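Storing thin striped runners: fold or roll?

lerkomura_5
Moving the table linens out of the sideboard into one drawer, 1000 mm wide inside. Most are narrow, striped, mid-weight cotton. Folded in quarters they come out with hard creases that need steam. Is rolling better, and if so, around a core or without?

Peng
Roll, no core. Fold lengthwise first to match the drawer depth, then roll loosely. Cores waste space at that width.

nimenach
Disagree on no core. Without one the center turns is where the crease sets. I use acid-free tube, 2 inch, and replace it every 5 years.
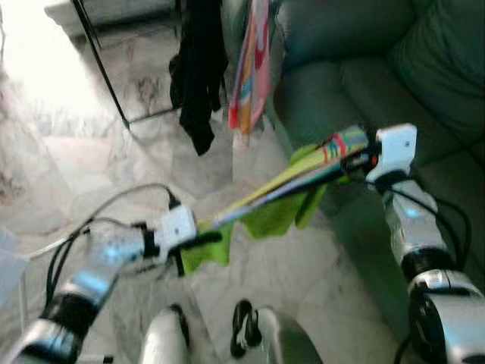
Clive Bloxham

A long, slim bundle is easier to place than a short fat one. Support it toward both ends when you lift it, otherwise the middle sags and the layers slip. Keep plain cloths such as a lime-green one separate from multicolored stripes if you haven't tested the dyes.

Peng
Dye transfer needs moisture. In a dry drawer it is a non-issue.

Clive Bloxham
Agreed if the drawer is dry. Mine is on an outside wall and reads damp every March.

lerkomura_5
Mine is an inside wall. Does the Fledura drawer liner matter either way?

nimenach
No. Any unbleached cotton will do. Wash it before use.

lerkomura_5
OK. Will try half with tube and half without and check the creases on Thursday.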